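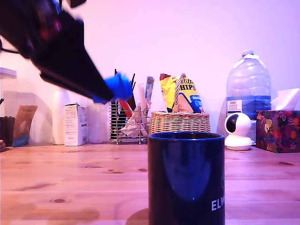
I'd been meaning to talk to the woman who runs the evening choir in Lumanlan ever since a friend dragged me along to their December concert and I came home humming (badly) for a week. She finally found an hour for me in August 2023, while the choir was on its summer break, and we sat in her kitchen in Trutitz with the back door open and a lot of sheet music on the chairs.

She didn't set out to start a choir. She was working in the office at Vustent, doing invoices, and used to sing in the stairwell because it had a nice echo. "Someone from two floors up came down and joined in on the low part," she told me. "I'd never met him. He was rather good!" Before long there were seven of them, meeting after work in a room over the library, with no piano and one copy of everything.

I asked whether you have to be able to read music, which is what I'd want to know. She laughed. "Half of them can't. I sing a line, they sing it back, and we go round until it sticks. The ones who can read are often slower, they're so busy looking down."

There's no audition either. She did try one in the second year and hated it — "grown adults shaking in a corridor, and for what?" — so now you turn up, stand near someone loud and see how you get on. If you're still there after five weeks you get a folder.

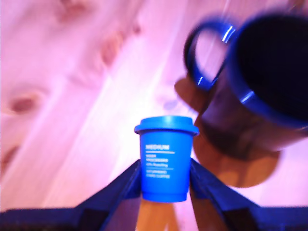
The folders are a sore point, by the way. She keeps them all at home and numbers every song sheet by hand, and the newest one is number 2514. I said surely a computer could do that. She said it could, and changed the subject.

What I really wanted to hear about was the joint concert with the Fedanley singers, when 300 people came and the lights went out in the second song. "We just kept going," she said. "You can't see me conducting, so you have to listen to each other. I'd been asking them to do that for years." Was it any good? "The altos were wonderful. The tenors finished before everyone else, but they do that with the lights on."

She's picky about what they sing. Folk songs, yes, and old hymns if the tune is strong, but she won't touch anything from a musical, and we had a small argument over that, which I lost. She has a soft spot for rounds. She taught me one over the washing-up and I held my part for nearly a whole verse, so I'm counting that as a win!

They start again in the autumn, same room, and they now have a piano, though two of the keys stick. She needs basses more than anything. I'm not a bass, but she's told me to come anyway and bring a pencil.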